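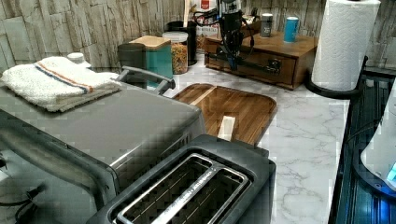 17th May

Kitchen bench, counter re-layout, second pass. Continues from the March entry, where the plan was to get the heating appliances onto one side and keep an open stretch of counter for prep.

Current arrangement. Toaster oven on the left, two-slice toaster against its front right corner, cutting board behind the toaster. Canisters and the clear jar stay in a row at the wall. The marble-look surface to the right of the board is kept free. Jelle wants the kettle there. Not agreed yet.

Towel. Folded white terry, orange and blue stripe, on top of the toaster oven. It has become the default spot for it. The towel goes on the rail before either appliance is switched on, and the top of the oven stays bare until the housing has cooled. Same rule for the board: move it clear of the toaster first. I have written this on the card inside the cupboard door.

Clearances. The Goltinen sheet for the oven asks for 4 inches free at each side and at the back. With the toaster parked at the corner we do not meet that. Two options:

Option A – keep both out, slide the toaster forward and right when the oven is in use. Costs nothing, depends on people doing it.

Option B – toaster lives in the lower cabinet and comes out in the mornings. Covadonga is against it on account of the crumbs, and she is the one who cleans that cabinet.

Going with A for 2 weeks, then review.

Electrical. Combined draw with both running is 2355 W by the rating plates. Too much for the shared outlet on that circuit once anything else is plugged in. Uwe has the second outlet on his list. Until it is in, one appliance at a time. Oven cord to be routed to the back and clipped; the clips are in the drawer with the Flostex tape.

Canisters. Teal one with the bamboo lid: wipe the lid, do not soak it. The bamboo on the last one split along the grain after a night in the sink. Dark gray one keeps its place. The clear jar needs a label with contents and fill date. Nima has the label printer.

Board. Oil it, mineral oil only, two thin coats with a day between. Sand the edges lightly first if they feel rough.

Open items:
Empty the crumb trays in both appliances, then weekly.
Measure cord length before Uwe fixes the outlet position.
Ask Mal-soon whether the Fotine shelf is still in storage. If it fits over the canisters, the back row could go up and the board could stand against the wall.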